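Kazue Hirano
@kazuehirano
Thread. I have now read one too many toy listings that promise "early geometry" from a bag of colored blocks, so I bought a bag of colored blocks.

The set is sold by a shop called Tirel. 54 pieces, repeated shapes in a handful of colors, cotton bag, a leaflet. The leaflet has more words in it than my last lease.

The claim I care about is on page two. Children will "naturally discover families of color and form." Naturally! I have watched plenty of children with blocks and what they naturally discover is the gap under the couch.

So, a board, a few of the pieces, and grouping by color as the leaflet suggests. Green star and green cylinder on the left both times, with a blue prism in front of them.

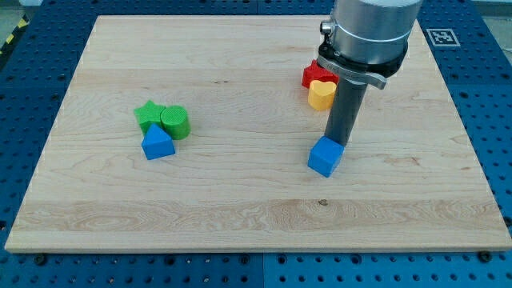
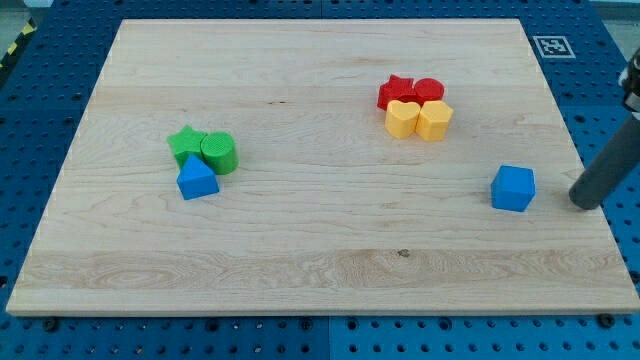 Tomomi Fukuda: Grouping by color is the easy half though. My two sort by color without being asked and then won't sort by shape for love or money. Does the leaflet say anything about that?

It does, sort of. Page four says that once color is "mastered" the child moves on to shape. No word on how, or how you'd tell. There's a drawing of a smiling sun.

And Tomomi's point is my main complaint. If every star in the bag came in one color, you could never tell which rule a kid was using. Mixing them is good design, I'll give them that. A green star and a red star let you ask a real question: do these go together or not?

The leaflet never asks it. It tells you the answer is color, then later it tells you the answer is shape. A four-year-old could reasonably conclude that adults keep changing their minds.

About that blue triangle. By color it belongs with neither of the greens. By shape it doesn't match the star or the cylinder. I like it sitting there anyway, tucked up against them. My nephew would say it's the roof and they're the house, and I would have no argument.

Which brings me to the heart. There is a yellow heart. I looked for it in the leaflet's list of "core geometric forms" and it's in there, between the cylinder and the star, as if Euclid had signed off on it.

I have nothing against hearts. But you can count the sides of an octagon with a kid and get somewhere. With a heart you get "it's a heart" and then you talk about Grandma. Fine conversation, wrong leaflet.

The pieces themselves are decent. Edges are smooth enough, the flat tops are flat, and they stay where you put them. I'd rather have this set than the one from Alton that we had before, where the cylinders rocked. I kept that one for years out of stubbornness.

The board matters more than anyone selling blocks will admit. On carpet, a neat group of four lasts until somebody breathes. On wood, you can push two pieces together and they meet properly, side against side, and the kid can see that they meet. I use a plain wooden board. No printed circles telling you where things go.

Tirel will sell you a "sorting mat" with printed circles telling you where things go. Hard pass. If the circle is already red, the child is matching paint — the thinking's been done at the print shop.

Somebody asked by message whether the "243 activities" on the bag is real. I read the activity cards start to finish with a pencil. A lot of them are the same activity with a different color word. "Find the red ones." "Find the green ones." By that math my sock drawer has a curriculum.

The better cards are the ones with no right answer. Put four together and say why. Take one away and ask what changed. Put one where it doesn't belong and wait. You could do all of that with bottle caps, and my mother did.

Tomomi again, by message, says her younger one puts the star with the heart "because they're stickers." That's a category! It's a better category than anything on page two, and under the leaflet's rules it gets marked as a mistake.

Would I buy it again? Probably, for the pieces. I'd leave the leaflet in the shop. I'd also drop the word "mastered" from anything meant for people who still put their boots on the wrong feet.

If you have the Iwasaki set with the half-circles, tell me if the half-circles fit together cleanly. The listing says they do. The listing says a lot of things.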